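Hanging a framed picture above a cabinet on a tiled/plaster corner – centre on the furniture or on the wall?

Asked by Reiko Higuchi in Walls and Fixings
Viewed 1,528 times

I am laying out a bedroom and have got stuck on where a single framed picture should go. The far wall is painted very dark. A low cabinet stands along it, 97 cm to the top. The wall to the left is tiled, and the bed runs along the right-hand side, so the cabinet is not in the middle of the wall and cannot be moved there without blocking the way round the bed.

The usual advice is to hang pictures at eye level. I have seen this given as a fixed height from the floor to the centre of the picture, but the figure differs from one site to the next, and none of them say what to do when there is furniture underneath. If I follow the fixed height, the gap between the cabinet and the bottom of the frame looks too small to me. If I go higher, the picture seems to belong to the ceiling.

Three things I would like to know.

Should the picture be centred on the cabinet, on the visible stretch of wall, or on neither?

Does a dark wall change the height or the size that works?

The wall is plasterboard on timber studs at what I take to be the normal spacing. The picture is light, but I may replace it later with a mirror. Is it worth fixing for the heavier load now?
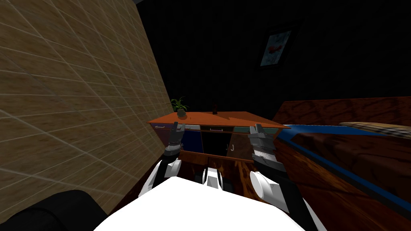 Picture high on the dark wall over the wooden cabinet, tiled wall to the left, bed frame to the right.

I have a drill, a spirit level and a stud detector of the cheap kind. I have not bought any fixings yet. I would like to do the job on Friday if the answer is simple.

Edited to add: the ceiling is of standard height and there is no picture rail. The frame has two D-rings on the back and no cord.

Lilibeth Maglaya
Accepted

Taking your points in order.

Centring. Centre on the furniture if the picture is to be read together with it, and on the wall if it is not. A single picture over a cabinet is nearly always read together with it. If you centre on the wall and the cabinet is off to one side, the difference looks like a mistake, particularly when it is small. A deliberate offset can work, but it wants a second object on the cabinet, such as a lamp, to balance it. Without one I would use the centre line of the cabinet.

Height. The fixed eye-level figure is for bare walls in rooms where people stand, such as halls and galleries. Over furniture, work from the top of the furniture instead. Between 15 and 25 cm from the cabinet top to the bottom of the frame is the usual range. Go towards the upper end if you intend to keep things on the cabinet. You will also be looking at this picture from the bed for much of the time, and a seated or lying eye is well below a standing one, so there is no case for pushing it higher than that.

Dark wall. It does not alter the height. It does affect the frame. A dark frame on a dark wall loses its outline in the evening and only the picture area is seen, so the whole thing looks smaller than it measures. You can either go up a size, choose a paler frame, or accept it. When judging width, measure the part that will be visible. Two thirds of the cabinet width is often quoted for the picture, but half is perfectly acceptable for a single piece.

Fixing. Tape a sheet of newspaper to the wall at the size of the frame and leave it up for a day. Use low-tack tape, as dark matt paint marks easily and the marks do not always wipe off.

Then find the studs. Run the detector across at two different heights and mark with pencil on masking tape, not on the paint. Cheap detectors give false readings near pipes and cables, so confirm with a fine bradawl where the frame will cover the hole. Keep clear of the zones directly above, below and to either side of any socket or switch.

With D-rings, two screws are better than one and cord. The picture will not swing, and it cannot drift out of level each time a door is shut. Measure between the rings, transfer that distance to a strip of tape, and stick the strip to the wall with the level laid along it. Drill through the tape.

On the mirror, I would not fix for it now. The D-ring spacing will be different, so the holes will almost certainly be in the wrong place. Fix for the picture, and photograph the stud marks with a tape measure in view for later. A heavy mirror should go into a stud or on a batten screwed to two studs.

Pronder48

I would disagree on the 25 cm. We have 30 over a chest of drawers and it is fine. It depends on the ceiling.

Also check the plasterboard thickness before buying plugs. The spring type needs a clear cavity behind, and if there is insulation hard up against the board it will not open properly. The screw-in metal sort is easier and comes out again with a screwdriver. It leaves a large hole, so keep some of the wall paint in a jar for touching up. Dark colours never match from a new tin.

Ovham Joinery

Check your stud spacing and do not assume it. 400 and 600 mm centres are both common, and older partitions can be anything. Start from one stud you are sure of and measure off it.

If neither screw position lands on a stud, a short rail behind the frame will spread the load. Paint it the wall colour first.

Reiko Higuchi

Thank you. I have put newspaper up at 20 cm above the cabinet, centred on the cabinet, and it looks right from the bed and from the door. One screw will go into a stud and the other into plasterboard. Is there any problem with mixing the two?

Lilibeth Maglaya

No, not with a light picture. Use a proper plasterboard fixing on the second side and leave both screw heads standing off the wall by the same amount, or the frame will sit at an angle. Put felt pads on the bottom corners as well.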